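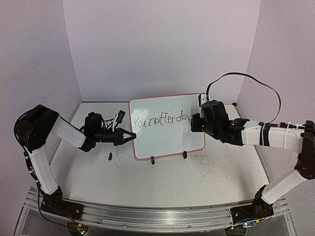 Course Handout 2: Writing on Small Whiteboards
Communication in Shared Workspaces, Coughlan Building, Room 42
Instructor: Nelly Mamani
Handout revised Friday, July 11, 2025

Purpose of this unit

Students in this course are expected to leave written messages that a colleague can read without assistance. The small framed whiteboard is used for this purpose throughout the term. This handout covers preparation of the board, letter size and spacing, erasing, and care of the table. It should be read before the practical session and brought to it.

Preparing the board

Lay the board on the table or stand it against a wall. A board that lies flat may be turned a little to suit the writer's hand, but it should be turned square again before it is left for a reader. Boards with clips at the lower edge should be held by the frame while writing. Wipe the surface with a dry cloth first, including the strip next to the frame, where old ink tends to collect.

Check for glare. A glossy writing surface returns light from lamps and windows as a pale patch, and thin strokes that fall inside the patch may be lost to anyone standing on the wrong side of the table. Move the board or the lamp until the area to be written on is clear.

Letter size and spacing

Most messages that fail do so on spacing. A writer begins with a large first word, sees the right side of the frame approaching, and pushes the remaining words together. The first word remains clear and the middle of the line must be guessed at. Students should observe the following.

Plan the line before uncapping the marker. Say the message aloud and decide where it will break.
Leave the width of one full letter between words.
Keep capital letters for the beginning of a sentence and for names. A capital in the middle of a word is usually read as the start of a new one.
Use the lower half of the board. A second line costs nothing and is preferable to a crowded first line.
Use a dark marker with a full tip. Thin strokes are acceptable at arm's length but do not carry across a room.

Letters such as n, r and u are easily mistaken for one another when written quickly. The same is true of a and o, and of t and f where the crossbar is short. Orlando Londoño's supplementary sheet, available at the front desk, gives practice lines for each pair.

Caps, markers and the table

The cap is to be placed on the back end of the marker during writing. Caps set down on the table are easily knocked to the floor, and an uncapped marker dries out over a long session. Pusten markers are supplied for class use. Students who bring their own must confirm that the ink is of the dry-erase type.

Pale tabletops show every stroke that runs past the frame. Fresh marks should be wiped at once with a dry cloth. Older marks may be treated with the Stendis cleaner kept in the supply cabinet - apply it to the cloth, never directly to the table. Scratches cannot be removed in this way and should not be scrubbed. Report them to Siham Najjar.

Practical exercise

Work in pairs. The writer copies a message of four to six words from the card provided, using the whole width of the board. The reader, who has not seen the card, reads the board aloud from the opposite end of the table and records what was understood, including any word that remained uncertain. Exchange roles and repeat with a new card. Do not correct the writing between attempts.

Submit both record sheets to Kristaps Venckus at the end of the session. Sheets are marked for completeness only.

Reading for the next meeting: Handout 3, Labels and Notices.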